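Notebook, September, started 7:40 a.m., tea already cold

Picking up where yesterday's page stopped, which was mid-swear. The overnight batch did finish. Of the 490 episodes requested we got 490 files, and of those 57 contain an arm that never leaves its folded pose. They are beautifully labelled. Every one has an instruction, a seed, a complete set of joint readings and a success flag set to true, on the grounds that the arm was asked to end up near home and had the good sense not to go anywhere.

Yurani Salazar found the cause before I'd found my glasses. The reset routine writes the home pose, then the planner reads its start state from the previous episode's cache. If the two disagree by more than the tolerance, the planner returns an empty path, and the recorder treats an empty path as a very short one. Fixed in the Kuston branch. I have colour-coded the bad files in the spreadsheet so that I can feel I contributed.

To do on this: success check must require some joint travel. Minimum of 2 waypoints to start with, argue about the number later. (Y.S. wants it per-joint. She's probably right. Wait until she's left the room to write that down. She reads this book.)

Backgrounds. Long argument on whether we randomise the surroundings or only the work surface. My position last month was that the policy should be looking at the gripper, and that the wallpaper was none of its business. Then we trained on the Dristville set, all one room, and the policy fell over when we swapped the room out from behind it. So it had been reading the wallpaper the whole time, like a bored patient at the dentist. Position withdrawn.

Current plan is to draw the surroundings from the Fallahi indoor collection, drop the platform in wherever it fits, and not fuss about whether a person would put a robot there. Seed 222 is the one I keep loading for checks, mostly out of habit. No task objects spawned for it yet, arm at home, lights as per the default rig.

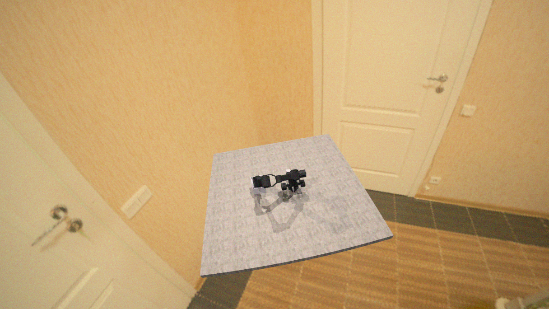
Dultivholm Manipulation Group, Learning and Data Team

Things to sort out from seed 222, in the order they annoyed me:

The shadows. They go off in several directions from the arm and pile up on each other underneath it. I don't mind that in principle, but it's the same fan of shadows in every episode I've opened this morning, so light positions aren't being resampled with the room. Orange walls get a new seed, lights don't. Check whether the lighting call sits outside the loop. (It will. I wrote it.)

Platform texture. The grey stone has a repeat in it, faint, but you can pick the pattern once you've seen it, and if I can, the network certainly will. Try a bigger tile size, or swap among a handful of stones.

Platform height. Hovering over the floor tiles, fine, I've made my peace with that. Overlapping the bottom of the left-hand door is a bit cheeky. Y.S. asked whether it matters if the camera never sees a contact there. I said it's the principle. She asked which principle. Left it for now.

Black arm on light grey gives us good contrast, maybe too good. Want a darker surface in the mix before anyone at the Friday-style cake meeting quotes a number at me.

Rerunning the 57 with the cache fix while I go and find lunch. Same seeds, so they can be compared file against file. If the flags all come back true again I'm taking up pottery.

2:15 p.m. They did not all come back true. Very pleased. Lighting next.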